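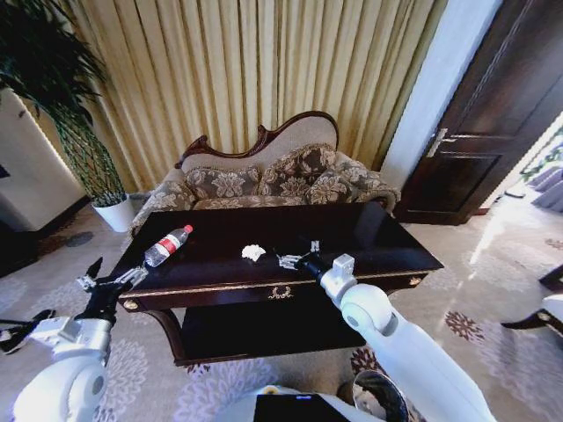 The dark wood coffee table, with a water bottle and a tissue on top.

PRESS RELEASE
September 2025
For immediate use

Magbanua Trust to pay for breakfast at Brellon schools until January

Free breakfast for every pupil who wants one, at all Brellon primaries taking part. No forms. No means test. Starts this month, runs to the end of January, longer if the money holds.

The Magbanua Trust has put up the first term's costs after the Brellon Schools Partnership said its own breakfast fund would run dry before half-term. The old scheme covered 138 children, all of them on free school meals. The new one is open to all 1105 pupils on the roll across the partnership, whatever their parents earn.

Doors open 30 minutes before the register. Toast, porridge, cereal, fruit, milk or water. Halal and gluten free options at every site, please tell the school office about allergies before the first morning and not on the day. Nut-free throughout.

Why now. Heads in Brellon have been telling the partnership since January that more children were coming in hungry, and that a good number were from homes just over the line for free meals. Those families got nothing under the old rules. Staff were bringing in cereal bars out of their own pockets. The partnership doesn't think that is a fair thing to ask of teaching assistants, and said so in its letter to the trust.

A spokesperson for the Brellon Schools Partnership said: "We've had children asking at nine o'clock when lunch is. You can't teach fractions to a child who is thinking about lunch. We asked for help with one term and the trust said yes inside a week, so we are getting on with it."

The Magbanua Trust said: "We'd rather pay for toast now than for a report on toast next year. We will look at the figures with the schools in January and decide on the rest of the year then."

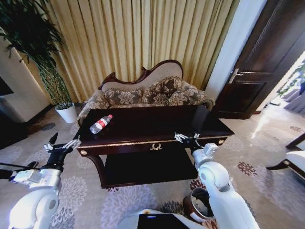
Families are being asked to send a named water bottle in with each child, as the breakfast rooms won't have enough cups to go round in the first few weeks. Any bottle will do as long as it shuts. A plain clear plastic one with a label round the middle and a red cap, like the one lying on its side on the coffee table, is fine, just put the child's name on the label in pen. Bottles go home every night for washing. No fizzy drinks and no squash please, water only. Spare bottles at the office for anyone who forgets.

Food is being supplied by Zirken, the Brellon wholesaler which already delivers to the school kitchens. Zirken will add the breakfast order to its normal morning run, so no extra delivery charge to the schools. Bread comes in fresh, everything else weekly.

The partnership expects to serve 3000 breakfasts in the first full month. If take up is higher the trust has agreed to cover the difference up to the end of term. If its lower, the money left over rolls on into the spring.

Schools still need helpers, mainly for the early slot. Background checks apply and take a few weeks, so get in touch soon even if you can't start straight away. Two mornings a week is plenty. Parents with younger children can bring them along but must stay with them the whole time.

The Brollik site opens a week behind the rest while its kitchen floor is finished. Brollik pupils can eat in the main hall from the second week, and parents there have had a seperate letter with the dates.

ENDS

Notes to editors

The Brellon Schools Partnership is a group of primary schools which share catering, transport and some staff.

Breakfast is for pupils from reception to Year 6. Nursery children have their own snack time and aren't included.

Interviews with heads can be set up, mornings are bad, after 2pm is best. Filming in breakfast rooms only with parents' written consent, ask first.

Contact: Press desk, Brellon Schools Partnership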